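Home | Notebook | Parts list | Who we are | Contact

Bench notebook, April: towel folding, week three

Posted by Aníbal Bastos | 20 comments | Share 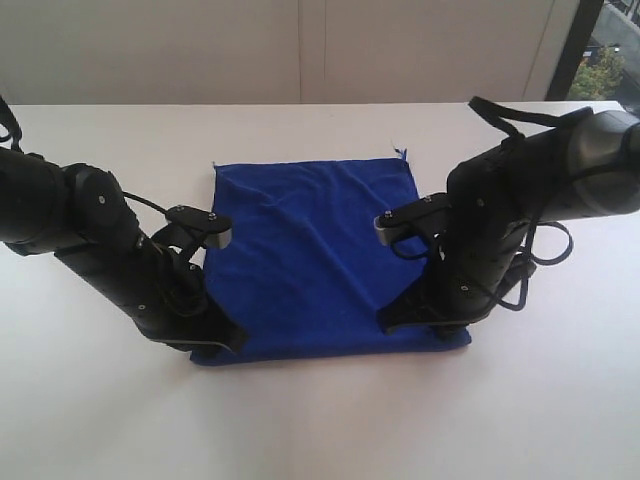
Target for the folding set is 1074 good episodes. As of this evening we have 810, which sounds healthy until you look at which 810. Far too many are the same fold done the same way by the same person (me), who has a habit of going in with the left arm a hair early and waiting there like a man holding a door. The start pose we settled on is the one with a gripper down on each side of the towel, lower fingers near the bottom corners, fingertips facing each other across the middle. From there the operator pinches, lifts, carries the bottom edge up to the top edge, lets go, backs off. Five verbs. I have found a way to get each of them wrong.

Britta Hinrichs went through Saturday's batch and threw out 406 takes before settling on what we kept. Her reasons, copied from the sheet:

- pinched table, no towel
- pinched towel, also table
- fold fine, arms then sneezed
- operator clearly talking to someone
- Aníbal

I asked for more detail on the last one and was told it was a category.

The serious complaint underneath is hesitation. When I'm unsure whether I have the edge, I stop, close a little more, stop again, then go. A policy trained on that will learn to stop, close a little more, stop again, then go, forever and with great conviction. We saw it in the Tumari checkpoint last month. It hovered over the cloth for most of a minute, and I recognized my own driving. So, new rule: if you miss the pinch, either recover in one clean motion or scrap the take. A clean recovery is gold and gets tagged "recover." A dithering one gets deleted, however nicely it ended.

Other things decided:

Cloth. We stay with the blue microfiber for this block. Against the white table the outline is easy to pick up, and the fuzz gives the fingers something to hold. The frayed bit at the top right corner stays on. I was going to trim it, but Britta pointed out that it makes a handy way to tell which end is up when reviewing, and also that every towel in the world has something wrong with it. Next block goes to the Undden tea towels, which are thinner and behave like wet paper. Not looking forward to it.

Wrinkles. The first couple of hundred takes all begin with a towel I had smoothed by hand as if guests were coming. Useless. From now on, put it down, give it one pat, leave whatever creases you get. If the whole thing is rumpled past recognition, that belongs in the flattening set, which we have not started and which I'm pretending is somebody else's.

Placement. Vary it. Up to a hand's width each way, and turned a bit. Britta has made a small deck of cards with offsets on them, and you draw one before each reset. I resisted this for two days on grounds of dignity. It works much better than my idea of random, which was slightly left, every time.

Light. There is a window on the right-hand side and the table changes tone through the afternoon. I wanted to hang a blind. Overruled: we want the change in the data. Fine, but log the time of day on the sheet so that when something odd shows up at 4:30 we can blame the sun properly.

Cables. Check the bundle beside the right forearm before each run. On a wide lift it can drag on the table, and you feel it through the leader arm as a sort of sulk. I've ordered clips from Clukitz. Until they arrive, tape.

Pace. We tried a faster block after lunch. The folds were quicker and the corners were terrible. Went back to normal speed. The Wegener people say they record slow and play back fast, and I'd like to try that, though not before we hit the number.

Tested the small policy on what we have so far, just to see. It gets both pinches more often than I expected. The lift is all right. Then it lets go with the left a beat before the right, so the fold comes out skewed, like a badly shut envelope. Checked the training takes. Guess who lets go with the left a beat before the right.

Still to do:
- Britta drives all of the next session, I do resets and keep quiet
- retag the older "recover" takes under the new rule
- balance start positions, we are thin on the far side of the table
- find out why the sheet says "Aníbal" in a drop-down menu now

Shares: 6 | Comments: 20

Get new notebook entries by email. Enter your address to subscribe. You can unsubscribe at any time.

This site uses cookies to remember your settings. Accept | Manage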